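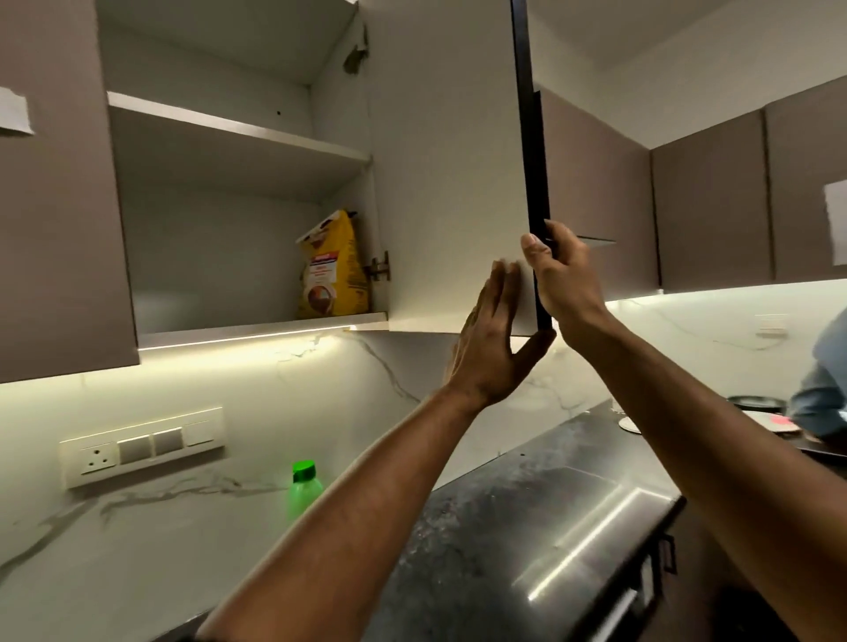 Door work at an upper cabinet, one palm flat on the inside and the other hand on the edge.

I have had the Wevport head kit since May, and a few people asked if it's worth the money, so I'm writing down what I know. It's made by Nornia. You wear it while you do ordinary household jobs, and the recordings are used to train two-armed robots to do the same jobs. I paid $885 for the full set with the headband, the recorder, two batteries and a year of their upload service. The set without the service is cheaper, but then you sort and label everything yourself.

Setup took me most of an evening. The headband has two straps and the manual only explains one of them. Wear the back strap low, under the bump of your skull. If it sits high, the camera tips forward after a while and you end up with a lot of countertop. For jobs at counter height you can live with that, but for upper cabinets you can't.

Cabinets are most of what I've done with it. A door sounds like a simple job until you try to do it the same way many times. I pull with one hand and let the other go wherever it wants, sometimes on the panel, sometimes under it. The Wevport software has a review screen that marks stretches where a hand leaves the view, and I got a lot of those marks in my first week. Standing one step farther back fixed most of it. You feel silly with your arms that far out, but you get used to it.

Light under the cabinets is worth mentioning. A bright LED strip against pale tile can throw the exposure off, and the inside of the cabinet comes out darker than I'd like. There's a setting called "interior" that helps. It resets to off each time you swap the battery. I wrote to support and Vibeke Snorradóttir answered the same afternoon to say it's a known problem. It's still there in the current version.

A battery gives me 87 minutes, and the box promises 100. The recorder gets warm in a shirt pocket, so I clip it to my belt now. It holds roughly 500 clips at the lengths I record before it needs to be emptied, and emptying it over the cable is much faster than doing it over wifi.

The upload service is the part I like best. You get a plain list back with each clip marked kept or not kept, and a short reason. "Second hand hidden" was my most common one. My friend Sigrún Hafstein uses the Sarkar kit, which costs less and has a lighter band, but she only gets a total back and has to guess what went wrong. I tried hers for a morning. It's more comfortable, and if you already know what you're doing I think it would be fine.

Things I'd change: a longer cable, a manual with both straps in it, and a beep when recording stops. I've lost two good runs to a full recorder.

I'm keeping it. The second year of uploads is billed separately and I haven't decided on that yet. Zemthorpe sells a padded band that's supposed to fit the same camera mount, so I've ordered one and will add a note when I've worn it for a few sessions.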